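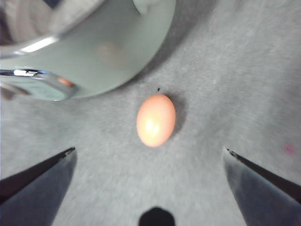 Re: Durnar two-finger kit, bench notes and questions

From: Nurnum bench group
To: small-grippers list
Date: February 11, 2026

Replying inline to the message from the Kołodziej workshop, then our own notes on the kit. We have had the Durnar kit on the bench since November. It was bought at list price, 1624 with the wrist camera and the long cable, shipping extra. We have no arrangement with the vendor.

> We are looking at the Durnar two-finger kit for light kitchen
> objects. The data sheet gives stroke and force but says very
> little about finger geometry. Do the tips meet when closed, or
> is there a gap? And can the kit hold an egg without custom pads?

The tips meet. With the gripper closed, the angled inner faces come together along a thin seam and the two fingers form a narrow point. There is a wedge-shaped opening between them lower down, near the base. Anything thin has to be taken at the tips. A wire or a sheet of paper that slides down into the wedge is not held.

On eggs: we ran 100 pick attempts with the stock fingers, no pads, force limit at the second lowest setting. 73 ended with the egg held for the full lift. Most of the rest were slips during closing, where one finger made contact first and turned the egg before the other arrived. Centering the egg between the tips before closing matters more than the force setting. With the fingers fully open there is ample clearance on both sides of a small egg, so a visual centering step is practical.

> Our surface is hard laminate. Is that a problem?

Probably, for round objects. We work on gray material with a felt-like surface, and an egg stays put on it well enough. On bare laminate the first contact tends to roll it away. A cheap mat is worth more than a second round of tuning.

> How does it do with cookware? We need to move lids and small
> pots out of the way before reaching the food.

Mixed. The loop handle on our sage-green pot is reachable from the side, and the pointed tips go through the loop without difficulty. Carrying the pot that way is another matter. The load sits well off the finger axis and the drive faults out with anything in the pot. We use the handle for sliding only.

The glass lid is harder. Reflections on it and on its metal rim confuse the depth estimate supplied with the kit, and the software will sometimes place the lid surface well below where it is. We replaced the supplied estimator with Veditach, which masks highlights before fitting. That removed most of the bad approaches. The license is separate and billed yearly.

Remaining notes, in no particular order:

The wrist camera is fixed focus. Objects near the fingertips come out usable. Taller items standing beside the target come out softer, so do not plan on reading labels with it.

The fingers show at the bottom of the camera view at all times. Mask them out before running any segmentation. The supplied mask file is for the older fingers and leaves a strip along the edges.

The cable strain relief is weak. We added a printed clip after the connector worked itself out on day 4.

Firmware updates erase the force limits. Save them to a file first and check them after every update. The manual mentions this in a footnote to the network chapter. 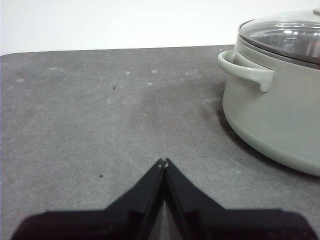
Can the fingers be changed without recalibrating the camera?

Only if the replacement set has the same length and the camera bracket is left alone. Each finger is held by two screws from the rear. With a different length, the tip offset has to be entered again and the short calibration routine run, which takes a few minutes. Loosening the bracket means the full routine.

> Would you buy it again?

For single light objects on a mat, yes. For cookware we would look at something with wider pads and a stiffer wrist. If your group gets the long-stroke version in, please post the closing speed at minimum force. The data sheet value does not match what we see on ours.

Config files and the trial log are in the list archive under the same subject line.

Nurnum bench group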